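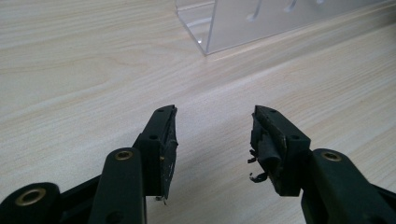
Tuhumury, December 2023

Week 8 notes: Can it do the chores yet?

These are the notes I talk from, cleaned up a little, so they ramble where I ramble. If you missed class, read them before the lab, and get the handout on contact and friction from Dimas Hartono, who has the spare copies.

I start this week the same way every year. I ask who would pay for a machine that does the dishes, and every hand goes up. Then I say you already own one, it's a box with a spray arm in it, and people groan at me. But it's a fair point! The dishwasher does the washing very well. What it leaves to you is the part at both ends - picking up the plate, turning it the right way, sliding it into the rack, and later getting it out again and into the cupboard. That handling is the chore we still don't have a good machine for, and it's the chore this whole unit is about.

So, where are we? My own answer is "some of it, some of the time, in a room it knows." Let me split that up.

What works pretty well

Picking up a stiff object of a known size from a flat, clear surface. Moving a part from one fixture to another on a shop floor, if the fixture doesn't move. Sorting things that look different from each other. The factory people have had much of this for years, and they got it by changing the room to suit the machine. You can bolt the table down in a plant. Try that in your mother's kitchen.

What works on a good day

Clear things. Go back to the acrylic box up top and think about it from the machine's side. A camera gets bright lines along the edges, a faint reflection on the desk, and a whole lot of wood. Where is the front panel? You and I know without thinking, and we'd slow our hand down just before touching it. A depth sensor may well report the desk behind the panel as if the panel weren't there. Drinking glasses, food tubs, plastic wrap and shower doors all give you the same headache, and a house is full of them.

Folding goes in this pile too, though Larasati Chin argued with me after class that it belongs in the next one. I'm leaving it here. Larasati, write it up and change my mind.

What mostly doesn't work

Long jobs. Say one step goes right 73 times in 100. That sounds decent until you chain them. Two steps in a row and you're down to 53 in 100. Four steps and you're at 28. Loading one cup is easily four steps (find, grasp, turn, place), and I have not even opened the dishwasher door. Work this out by hand once, please. It changes how you watch demo videos.

The sum assumes each step is independent and that there's no second try. Wahyudi Krishnan asked about retries, and yes, they help a lot, as long as the machine can tell that it failed and the cup is still in one piece.

A word on fingertips

We spend weeks on vision and planning and then forget the part that touches the world. Look at the pads on those two fingers. The left one is scuffed and a bit frayed, and the right one is torn, with strips hanging off the inner face. Now ask what your friction number means! In the homework I gave you one value for both sides, a nice clean constant. With pads that uneven, I'd expect the two sides to hold differently, and a loose flap can fold under and keep the good rubber from touching at all. Your software won't know any of that unless you give it a way to find out.

People have this problem solved by skin that grows back. For a machine in a home, somebody has to notice the wear, order the pad and fit it. I'd like you to count that as part of the chore. If a helper saves you two hours of tidying and takes four hours of upkeep, you bought a hobby.

For the lab

Pick one chore you did yourself this week. Write down every contact your hands made, in order, including the ones where you only steadied something. Then mark which ones you did by feel. Amirul Rondonuwu did this with making a bed last term and ran out of page.

Bring the list on paper, with your name on it. Valdis Rimkutė is running the bench and will pair you up. Reading for next time is the chapter on grasp failure, first half only.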